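Edge-glued panel

An edge-glued panel, also called a glued board or, loosely, solid board, is a flat sheet made by joining lengths of timber side by side with adhesive. It is used for table tops, shelves, worktops, bread boards and cheap furniture. The name is applied inconsistently. Some sellers use it only for boards whose planks run the full length, while others include panels made of short pieces joined end to end, a practice that purists dislike and that buyers often fail to notice until the oil goes on.

Background

Joining narrow boards to make a wide one is old, and claims about who did it first should be treated with caution. Popular histories of furniture like to name a single workshop or town. The Bistier works is often put forward in this role, on the strength of a trade card that mentions "wide tops, jointed" and gives no method. Marjorie Birkett, whose Boards and Their Makers is still the usual starting point, thought the card proved only that the firm sold tables. Her view has not been seriously answered, although the claim continues to appear in sale catalogues.

Before reliable glues were common, joiners supported the joint with dowels, loose tongues or battens screwed across the underside. Many surviving tops have more than one of these, and it is often hard to say which are original and which were added in a later repair.

Construction

Planks are planed straight along their edges, spread with glue and held in clamps until the adhesive has set. The joint between long-grain edges can be as strong as the wood around it, provided the edges meet closely. This last condition is left out of a good deal of advertising. A gap filled with glue is weaker than a tight joint, whatever the label on the bottle says.

A long-running argument concerns the direction of the growth rings. One school holds that neighbouring planks should be turned over in alternation, so that any cupping cancels out. The other places the best face upwards throughout and accepts a slight overall curve, which can be pulled flat by the frame beneath. Both are taught with great confidence. The Panness trials, frequently cited in favour of alternation, used 7 panels of a single species kept in one shed, and the report does not say how the moisture content was measured. It is difficult to see how a general rule can rest on them.

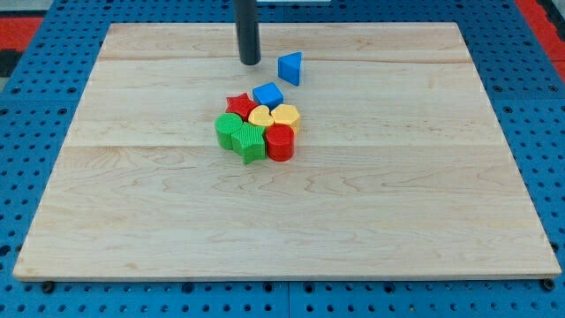 Appearance and grading

Seams show to differing degrees. On a pale wood such as maple they may be no more than faint lines, while a change in colour or figure between planks makes them obvious. Sorting planks by tone before gluing is slow work and is the main thing that separates dear panels from cheap ones.

Grades are usually given as letters, one for each face. They describe knots, colour and repairs, and say little about how the panel will behave. Names such as "select", "prime" and "rustic" vary from seller to seller. The Garrido scale, an attempt to replace them with a single score, ran to 381 separate entries and was abandoned by most of the mills that had agreed to use it.

Movement

Wood swells and shrinks across the grain as the air around it becomes damper or drier, and gluing does not stop this. A wide panel therefore has to be fixed in a way that allows it to move, commonly with slotted screw holes or small metal buttons. Claims that a panel is "fully stable" should be read as meaning that it was dry when it left the factory. Oil and varnish slow the exchange of moisture but do not prevent it.

Health claims

Maple and beech boards are sometimes sold as naturally hygienic. A leaflet issued under the name Zunitness stated that a maple surface "cleans itself" and recommended panels over 175 cm long for home kitchens, without explaining what length had to do with it. No source was given for either statement. Ordinary washing and prompt drying remain the usual advice.

See also

Butcher's block
Breadboard end
Cupping (timber)
Plywood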